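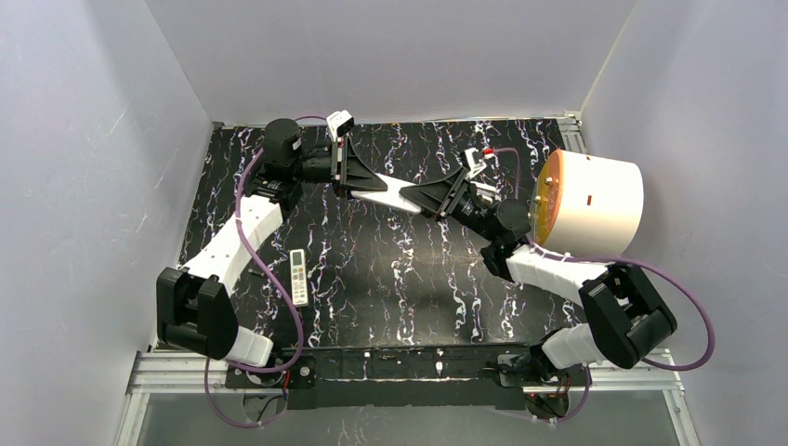
Last modified: June 9, 2023

Drikmont Fruit Leather Project: Interim Report to the Levulia Food Heritage Fund
Prepared by Miroslava Ivanyshyn, project lead

Scope of this report
The report covers work since the March review: recipe trials for plum and sour cherry leather, drying tests, and the written record of household methods in the Drikmont district. Spending is reported separately on the fund's own form.

Recipe trials
The plum base is now fixed. Fruit is stoned, simmered with the skins on, and passed through a fine sieve. No sugar is added to the plum. The sour cherry base still needs honey to set evenly, and the amount has not been settled. Batches without honey turned brittle at the edges and stayed tacky in the center. Eskil Moen is repeating the cherry series with a longer simmer before spreading.

Drying
Sheets are spread 4 mm thick on lined trays and dried at 50 °C for 12 hours, then turned and left at room temperature overnight. The cabinet supplied by Dönmez holds its temperature well on the upper shelves. The bottom shelf dries more slowly and is no longer used for test batches. Sun drying on cloth, as done in most of the households visited, will be tested when the weather allows.
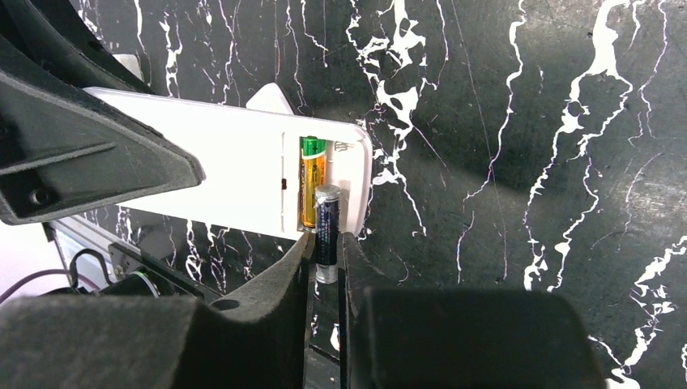
Device with open battery compartment, two batteries.

Household methods
Stefaniia Hutsuliak and Radymyr Hrynyshyn have recorded six households. Interviews are transcribed and filed by village. Two points differ from the printed recipes: several cooks add a spoonful of walnut flour before spreading, and most roll the finished sheet in dried mint leaves for storage. Both will be included in the next round of trials.

Storage
Rolled sheets are kept in paper and in closed jars. Paper-wrapped plum leather has stayed pliable so far. Jarred cherry leather showed surface moisture and was withdrawn from tasting.

Delays
Label text for the Flornlow market stall is late. The draft is with Iestyn Watkins, who has asked for the allergen wording to be changed if walnut flour is adopted.

Next period
Finish the cherry series. Start walnut flour and mint trials. Return transcripts to the households for correction. Submit the revised label text to the fund before printing.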